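Comparing Two Handheld Grippers on a Soft-Goods Task
Sutcliffe Manipulation Laboratory, Operator Guides

This procedure sets out how operators compare fingertip sets on the Prikon handheld grippers. The task is to place a fabric cap on a wire hat stand. Read the full page before the first trial.

Preparation

1. Fit the same fingertip set to the left and right grippers.
2. Connect both cables and route them away from the work surface. Slack should allow full reach across the table.
3. Open the Plarora recorder and confirm that both jaw readings change when each gripper is closed by hand.
4. Place the stand and the cap on the table, then hold the grippers low, with the jaws pointing inward.
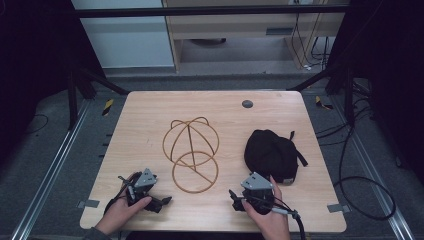
Figure 1. Grippers held at the front of the table, with the wire frame at left and the black cap at right.

Running a trial

Start the recorder before moving either hand. Pick up the cap with the right gripper. Take hold of a single layer of fabric where possible; a grip on several folds gives a higher jaw reading and should be noted in the log. Keep the left gripper near the table until it is needed to steady the stand.

Lift the cap clear of the surface and pause for two seconds. Slip is judged during this pause. Do not correct the grip while paused. 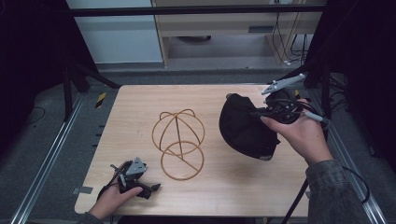

Figure 2. Cap held in the right gripper beside the stand; left gripper near the front-left corner.

Lower the cap onto the dome, release, and withdraw both grippers before stopping the recorder.

Complete 16 trials with the standard fingertips, then repeat with the Sostemier set. Change operators only between sets. A trial lasting longer than 65 seconds is marked as incomplete and is not repeated.

Recording results

Enter slips, regrasps and completion time for each trial. Comments on wrist comfort belong in the separate operator field.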